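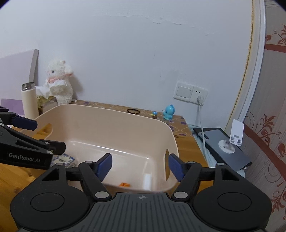

December 11, 2020

Woke at five with the knee again. It has started forecasting weather, which would be useful if it didn't forecast the same weather every morning. Lay there listening to the boiler clear its throat and composing, in my head, a very cutting letter to the physio. By half six I had forgotten the best bits and got up to make porridge.

The physio calls it the tendon. Not my tendon, the tendon, as though there were one in the building and we were all taking turns. I have a sheet of exercises with drawings of a bald person on a step. He goes up, he goes down, he has no expression. I did him for four minutes while the kettle boiled and then rewarded myself as if I'd crossed Norway.

The point of all this is the walking. I said in the summer, in front of witnesses, that I would walk 1000 miles by the end of the year. Totted it up this morning in the back of the notebook: 871. That leaves 129 miles and twenty days, counting today, and I'm not counting today because it rained sideways until two. Rang Shahzad Sandhu to see how he's getting on, hoping for bad news. He finished in October. He said it in the voice people use for telling you they don't really watch television. Then he asked after the knee, at length, and I said it was marvellous.

Went out at ten past two when the rain dropped to a sulk. Along the canal, over the iron bridge, up past the allotments and home by the lane. The towpath is mostly soup. Met the woman with the two greyhounds in coats, who pressed herself into the hedge to give me my two metres and then wanted a conversation, so we shouted about Christmas across the mud. Her son is coming from Leeds, or isn't, depending which of them has been reading the rules. I said mine was the same. The smaller greyhound looked at me with such pity that I cut it short.

Saw one heron, standing in the overflow with its shoulders up like a man outside a pub. Also somebody's sprouts, still on the stalk, dumped by the allotment gate with a note saying HELP YOURSELF. I did. They weigh about the same as a toddler and I carried them home under one arm, on the bad side.

Phone says 2707 steps before it died, so I've no idea of the true distance. By the map it's four and a bit. I have put down four and a half and feel fine about it. 875 and a half, then.

Boots stuffed with newspaper by the radiator. The left one lets in at the toe and has done since January, when I said I'd get new ones once I'd earned them. Looked at some online tonight and closed the lid again quickly. For that money I'd expect them to go without me.

Sprouts with bacon for supper, and then sprouts with nothing, as the bacon ran out first. There are a great many left. Tried to give some to next door over the fence and was told they'd had a bag on the step since Wednesday, from the same gate.

Six miles tomorrow if dry. I've written it on the calendar in pencil. Need: plasters, batteries for the head torch, more bacon, stamps for the cards I haven't bought. Ring the surgery about the repeat prescription before the weekend queue. It is already the weekend queue. Ring Monday.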